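Every spring I get roped into judging the robotics showcase at the community college, and every spring the trophy goes to the team with the flashiest demo. Last time it was a machine that tossed beanbags across the gym. Fun to watch! My kid loved it. But the project I keep thinking about came in near the bottom, and I want to stick up for it.

The team calls itself Fedar. There are seven of them, mostly second-years, and since January they've been teaching an arm to scoop ice from one bowl into another. Yes, ice. When they told me I figured it was a warm-up exercise and waited to hear about the real project. Nope - ice was the real project.

So I dropped by the lab one evening and ended up staying way longer than I'd planned (dinner was cold by the time I got home). Ice is awful stuff to handle. It's clear, so the camera has trouble telling where one cube stops and the next begins. The cubes jam against each other. Push the scoop in too flat and it skates over the top, push too steep and it gets stuck. The students had logged 2448 tries by then, and they could talk for ten minutes about any batch of them, including the embarrassing ones. Especially the embarrassing ones, I think.

That's what I want a class project to do. The beanbag team had a great machine, but when I asked what had gone wrong along the way they mostly shrugged. Our score sheet gives 25 points for "audience appeal" and not a single one for keeping a decent record of your failures, and I think we've got that backwards. A student who can explain why attempt number 29 went sideways has learned something she can use at any job she ever takes.

I know the argument on the other side. Clubs need sponsors, sponsors like a show, and a bowl of ice isn't going to fill the bleachers. Fine. Keep the trophy for the show, then, and set up a second prize for the patient stuff, with the same size check attached. I'd happily judge that one for free. 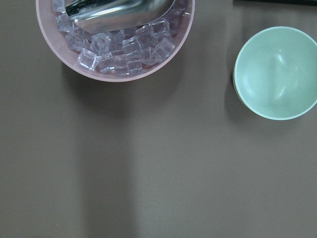
Hazem Ashour wrote back that a second prize would just become the consolation prize, and that he'd sooner see the score sheet itself changed, starting with those points for audience appeal.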